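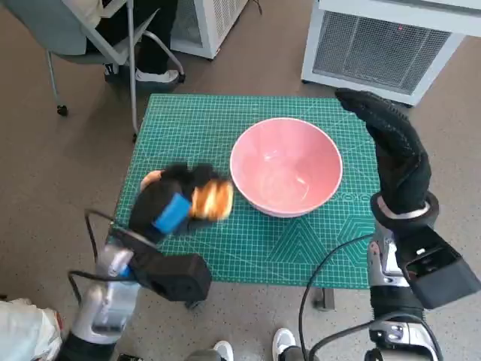
Ticket 679
Subject: Recipe cards printing at the wrong scale, and the last line goes missing
Product: Clerkance desktop, label and card module
Status: Closed by customer

Hi there! I run the recipe card side of a small kitchen shop in Vutdale, and I've been using Clerkance for our cards and shelf tags for a good while now. Mostly I love it. But since I updated in May I can't get a card to come out the right size, and I'm going a little nuts, so I'm going to put everything I know in here and keep adding to it as I try stuff.

What happens: I design a card at 4 by 6 inches. The preview looks perfect. Then the printer spits out something a bit smaller, shoved up toward the top left corner, and the final line of the recipe is gone. On the bread soup card that's the line that says when to add the cheese, so you can see why I'd like it back.

What I have: the Rustenura card printer (the one with the rear feed slot), plugged in with a cable, no Wi-Fi. Our own card stock, which is fairly thick. The laptop is the same one as before the update.

What I've tried so far
– Turned everything off and on. Twice. No change.
– Printed a different card (the oatmeal one). Same shrinkage, and it lost its last line too.
– Printed a plain photo from outside Clerkance at 4 by 6. Came out perfect, right to the edges. So I'm pretty sure it isn't the printer itself.
– Tried thinner paper. Same problem, but now also curly.

Added later, same morning

Your auto reply said to check "Fit to page." It was on! I got very excited, turned it off, and printed again. Now the text is the right size (yay) but the whole thing has slid down, and the title is touching the top of the first ingredient. I measured with a ruler against an old card from before the update, and the left margin is good and the top margin is too big by about the height of one line. The last line is still missing.

I also looked in the log folder like the help page says. There's one message that shows up every time I print:

Warning 277: page box does not match media, using default

I don't know what a page box is but I'm guessing that's our guy.

Added after lunch

Okay, your support person wrote back and asked which paper size is picked in three different places: in the card template, in the Clerkance print window, and in the printer's own settings. I had no idea there were three. I had "4 x 6 card" in the template, "4 x 6 card" in the print window, and in the printer settings I had... A6. Which is close to 4 by 6 but not the same, and I swear I never picked it. My guess is the update brought in a fresh copy of the printer and it came with A6 as the default.

Changed it to 4 x 6. Printed. The title is back where it belongs! The warning is gone from the log! The last line is STILL MISSING.

I went and made a cup of tea at this point.

Added around 4 p.m.

New clue. I opened the soup card and added a silly extra line at the very bottom, just "hello hello." Printed it, and the cheese line showed up and "hello hello" was gone. So it isn't anything about the cheese line, it just eats whatever comes last. Then I put a blank line at the end, meaning I hit Enter and left it empty. Everything printed. Every word.

That would be a fine workaround if I had a handful of cards, but our library has close to 1,000 of them, and I'm not opening each one to hit Enter. Is there a way to do it for all of them at once? Or can you fix the eating?

Added the next day

Support asked me to look at the text box in the template itself (View, then Show Boxes, for anyone reading this with the same trouble). The directions box was set to "Lock height," and the line spacing had gone from 1.15 to 1.2 with the update. So the text got a tiny bit taller, the box didn't, and the last line fell off the end. Why a blank line helped I couldn't tell you. Support thinks the box rechecks its height when it finds an empty line, but they weren't totally sure either.

What fixed it for me:
1. Open the master template, not a single card.
2. View, Show Boxes.
3. Click the directions box and uncheck "Lock height."
4. Set line spacing back to 1.15.
5. Save, and say yes when it asks about updating linked cards.

The updating took a while and the progress bar sat at the same spot for ages, so don't panic and close it like I nearly did. I then printed a batch for the shop in Arrieta and checked the bottom of every card in the stack. All good, cheese included.

One request while I have you: please make the preview show what's really going to print. It showed me the full recipe every single time, so I kept blaming the printer. And a note in the update list about the line spacing would have saved me a day and a lot of card stock.

You can close this one. Thanks for being so patient with all my add-ons!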